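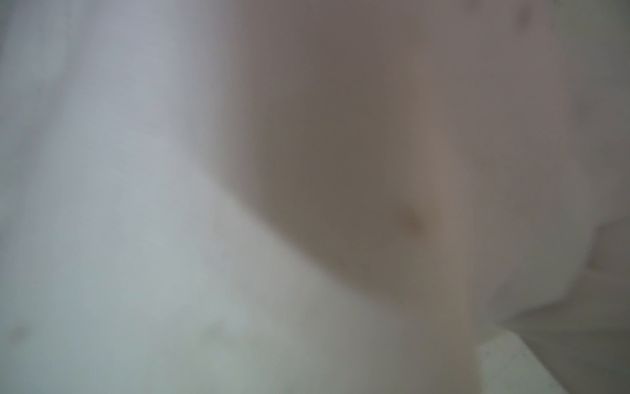
Club robotique, semaine 3 : le bras voit, nous beaucoup moins

29 août 2026

J'avais promis à Aarti Pandey de tenir le journal du club pendant l'été. J'ai promis ça en février, quand l'été était une notion abstraite et que notre bras s'appelait encore « le bras ». Depuis, il s'appelle Nieminen, à la suite d'un vote dont je conteste toujours le dépouillement, et le journal compte très exactement un billet. Vous y êtes.

Pour ceux qui prennent le train en marche : nous préparons la coupe Tridunance, catégorie étudiants, épreuve de tri. Il y a 25 pièces sur une table, il faut les ranger dans des bacs, et le programme n'a droit qu'à la caméra du poignet pour se repérer. L'année dernière, le club avait une caméra fixe au plafond et une belle vue d'ensemble. Le règlement a changé, la belle vue d'ensemble aussi. À très courte distance, tout devient une grande masse beige contre une grande surface pâle, avec un vague point brun pour faire joli. J'ai montré ça à ma mère, qui m'a demandé si j'avais passé une échographie.

Le problème de la mise au point

L'objectif de la caméra est réglé pour voir net à distance raisonnable. Or une pince, par définition, s'approche. Dans les derniers centimètres, les contours fondent, la détection perd confiance et Nieminen se met à hésiter comme quelqu'un devant la carte d'un restaurant trop cher. Le logiciel (Pruker, notre code maison, à ne recommander à personne) renvoie alors une liste de pièces candidates. Un soir, il en a proposé 60. Pour une table qui en portait 25, c'était généreux.

Trois écoles s'affrontent au club. La première veut refaire la mise au point au plus près et tant pis pour le lointain. La deuxième, dont je suis, veut décider de tout avant l'approche et finir le geste les yeux fermés. La troisième veut entraîner un modèle sur des images floues, au motif que le flou contient aussi de l'information. J'ai ri, puis Aarti m'a mis devant l'écran et m'a demandé où passait la limite entre le beige et le clair. Une diagonale, du haut vers la droite. Je l'ai tracée du premier coup, et elle a eu la délicatesse de ne rien ajouter pendant presque une minute.

Nous avons donc un nouveau dossier sur le serveur, baptisé Tresetti, où l'on range les images dont personne ne veut. Il grossit vite. L'étiquetage se fait à la main, le soir, avec des chips, ce qui donne des annotations d'une qualité variable et un clavier que je refuse désormais de toucher. La consigne est simple : si on hésite sur un contour, on marque « incertain » et on passe à la suivante. Deux membres du club marquent « incertain » sur tout. Philosophiquement, je les comprends.

Où nous en sommes

La version « yeux fermés » tourne et range correctement les grosses pièces. Pour les petites, elle vise avec un aplomb remarquable un endroit situé juste à côté. Le correctif consiste à garder en mémoire la dernière position fiable et à limiter la vitesse sur la fin du trajet – c'est lent, c'est laid à regarder, et le jury note aussi le temps. Le modèle « flou », lui, n'a encore rien rangé du tout, mais ses courbes d'apprentissage sont très élégantes et figurent déjà dans le diaporama.

Il reste à refaire l'étalonnage entre la caméra et le poignet, que quelqu'un a faussé en démontant le support pour le nettoyer. Je ne donnerai pas de nom, je tiens ce blog. Il faut aussi imprimer un nouveau support, retrouver la clé de 3 et finir le rapport technique, dont l'introduction est excellente et dont le reste est un titre.

Si vous étudiez sur le campus et que vous savez ce qu'est une matrice de rotation, ou si vous êtes prêt à hocher la tête quand on en parle, il y a de la place à l'atelier. Apportez vos propres chips. Le prochain billet portera sur l'étalonnage, à condition que je retrouve la clé.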